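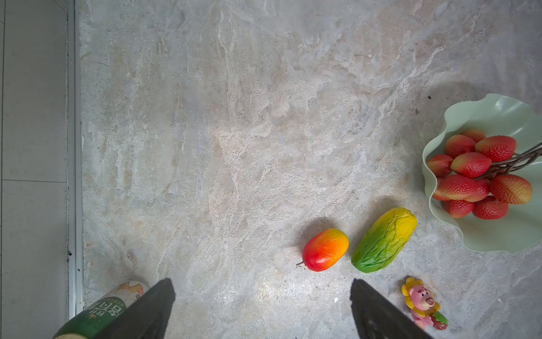 *Fig. 1. The mango with its neighbor on the marble-pattern countertop. Drink can at lower left.*

# Tetum: a play-food set for learning words

Project report, Design Studio 1154, Clirnusstead
Lavanya Mudaliar and Arnaldo Bastos

## What we set out to do

Tetum is a table game for kids who are picking up a second language. You put food and a few everyday things on a table, call out a word, and the players find it, point to it or put it on the plate. Our first version used printed cards, and it was fine, but the minute we swapped the cards for toy food everything got more fun (for us too!). People want to pick up a mango. They don't feel that way about a card.

Our question for the June term was which objects make people talk the most. We had a budget of 200 dollars, and most of it went on play food.

## Choosing the food

The mango was our first pick and is still our favorite. The color slides from red through orange to yellow, so it's great for questions like "Is it red or yellow?" where both answers are partly right. It also has a thin brown stem and faint creases in the skin, and those give stronger speakers something extra to describe.

The bitter gourd was Arnaldo's idea. I wasn't sure about it – half of our class had never seen one – but that's exactly why it works so well. It's long and bumpy, green at one end and yellow at the other, and players who don't know the name start building one out of other words. We heard "bumpy banana" and "cucumber with a cold." I love both.

Strawberries are the easy win. Nearly every player knows the word, so we put them in every round to give beginners a confident start. 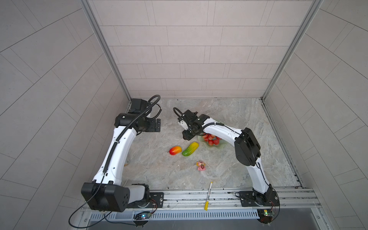

We also wanted a few things that aren't food at all. A small pink figurine with a bear-like head became the "customer," and players make up what it would like to order. The yellow marker pen is the odd one out. Asking "Which one can't you eat?" gets a laugh from younger players and a long argument from older ones, who point out that you can't eat the bear or the plate or any of the toy fruit.

## The plate

We tried a plain dinner plate from the Palma housewares shelf first. It did the job, but it gave us nothing to talk about. The green one is much better: shallow, with wavy edges, shaped a bit like a lotus leaf. One player called it a pond and then wouldn't call it anything else, so "Put it on the pond" went into our rules. 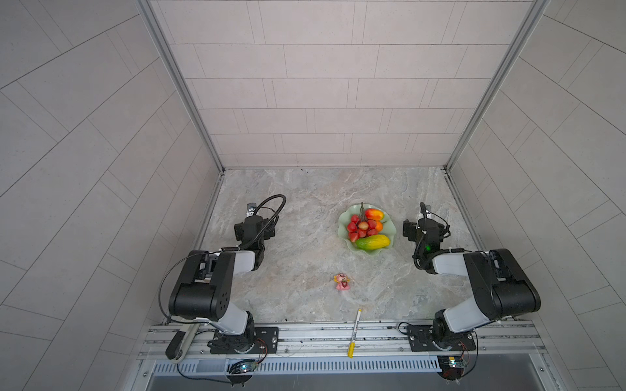 Position words were the biggest surprise of the project. "Next to," "behind" and "in front of" hardly came up with the cards, and with real objects on a table they came up all the time. The plate helps a lot because it's a clear landmark, and moving it to the back of the table makes the sentences longer.

## Testing

We ran 30 short rounds with classmates and with the after-school group at Trostby. Five rounds had to be dropped when we mixed up our note sheets. In the others, the gourd started the most conversations and the mango came second. The figurine did best with the youngest group.

## Next steps

- Write the customer's orders on small cards in two levels
- Find another vegetable as strange as the gourd
- Try packaging, such as a drink can, for reading practice
- Test the rules with a player who hasn't met either of us

Lavanya is drafting the order cards now, and I'm looking for the vegetable. Dragon fruit is at the top of my list, even though it's a fruit.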